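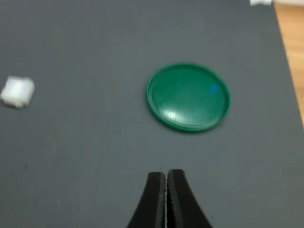

Green lid on the grey worktop

Hello, and thanks for clicking through to this page. I'm Annelore Wiegand and I run Ranton, a small shop and repair bench for garden power tools. Hedge trimmers, strimmers, leaf blowers, pole saws, the odd shredder - if it cuts, blows or chews things up and you can carry it through the door, we'll probably have a go at it.

I started out in Prilidville with a single bench and a parts washer I bought off a man who was closing his boatyard. I'd spent years on the trade counter of a big hire company, and I got tired of telling people their trimmer was scrap when all it needed was a carburettor diaphragm and a new fuel line. So I went home, cleared the garage and put a card up in the post office. The phone rang that same afternoon (a hedge trimmer that had been left all winter with fuel in it, what else?) and it has kept ringing.

There are 3 of us in the workshop these days. Armindo Rebelo does the petrol engines and has strong opinions about spark plugs. Hala Majali looks after everything with a battery in it, which used to be a quiet corner of the business and is now more than half of it! She tests packs under load before she'll say whether they're finished, so please bring the charger in with the tool. I do blades, sharpening, the counter and the paperwork, in that order of enjoyment.

We keep 3,588 spare parts on the shelves, and the full list is on the parts page. A lot of them are for the older Lanz trimmers, because they were sold all over this area and people are fond of them. If you've got the model plate, send us the number off it. If the plate has worn away, a clear photo of the gearbox side will usually do.

New tools are a smaller part of what we do. We sell the Bradum cordless range and I use their long-reach trimmer on my own hedge, which is beech and far too tall. It's a bit nose-heavy with the big battery on, so come and hold one before you buy. I'd much prefer you went home with the smaller pack and a comfy back.

A few practical bits. Servicing gets busy from February onwards, so book early if you want your mower-season things back before the grass gets going. Please empty the fuel tank before you come. We'll ring with a price before we start any work, and if you decide against it you only pay the inspection fee.

Parking is round the back, next to the tyre place - mind the step by our door, it's higher than it looks. The kettle is usually on.

Annelore

Page last updated 3/18/25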